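Growing from Seed, Session 4: Reading the Packet and Sowing Dwarf Sunflowers
Course handout, Wescombe Garden Classes
Monday evening group

Bring with you: one seed packet of your own (any flower, opened or unopened), a pencil, plant labels, and a pot if you have a favorite.

Why we start with the packet

I love seed packets! I have a shoebox full of them, and I still get a little jolt when a new one lands in the mail. But a packet is also a set of instructions, and most of us tear off the top, tip out the seeds and toss the rest. Tonight we slow down and read before we sow.

Look for these on your own packet, front and back:

Plant name. The common name tells you a lot, the botanical name tells you more. All the sunflowers we're growing are Helianthus annuus, from the giants that peer over the fence to the little ones that sit happily on a step.
Height. Words like "dwarf," "compact" and "patio" all point to a short plant, but they don't all mean the same height, so look for a number as well.
Sowing months. Check which climate they were written for. A packet that says March may mean March indoors.
Depth and spacing. These are usually on the back, in the smallest print on the whole thing.
Date. Packed-on and sow-by dates are different. Circle whichever one you have.

Packets in other languages

Several of you asked about this last session and I'm so glad you did, because seed swaps are full of them. Start with the name. In Chinese, sunflower is 向日葵, which you could read as "the mallow that faces the sun" (isn't that lovely?). Put 矮 in front, meaning short, and you have a dwarf sunflower: 矮向日葵. Copy those four characters onto your label along with the English. If you meet the first one on some other packet, you already know you're looking for a small plant.

Cover art is a different matter. It's there to make you happy, and it does, but please don't plan a border from it. Artists draw flowers at whatever size suits the drawing.

Sowing, step by step

1. Fill your pot with damp seed-starting mix and firm it gently. The mix should hold together when you squeeze it and not drip.
2. Push each seed in to the depth of your first fingertip joint, or a little less. Pointed end down is nice if you can manage it, but a seed lying on its side will sort itself out.
3. Put 4 seeds in a medium pot, well apart. We'll thin to the strongest one later. (Yes, it hurts. Do it anyway.)
4. Cover, water with a fine rose, and label right away. Name, date, your initials.
5. Keep the pot somewhere warm and bright. Once shoots are up they want all the light you can give them, and a dim windowsill will give you long pale stems even on a dwarf kind.

We'll use the Ostton bench for the trays and the Brolow bench for individual pots. Mice adore sunflower seed, so lids on overnight, every tray.

Keeping a record

Save the packet! Flatten it, tape it into your notebook and write beside it the date you sowed, the date of the first shoot, and the height at 6 weeks. Leave a blank space for the first flower. The Yeoh notebook on the front desk has pages from earlier groups, coffee rings and all, and it's a treat to leaf through.

For next session

Read the pricking-out sheet, and have a go at finding the plant name on one packet you can't otherwise read.
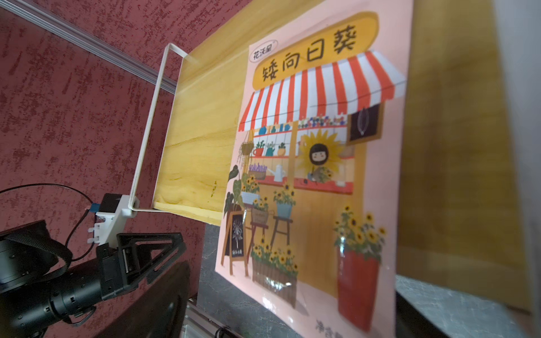
Comment from a reader on the class page: I grew dwarf sunflowers on my balcony last summer and wish I'd kept the packet, because I never wrote down how deep I planted them. The ones in the deeper pot did much better than the ones in the window box. Do you find they need the extra root room even when they're the short kind?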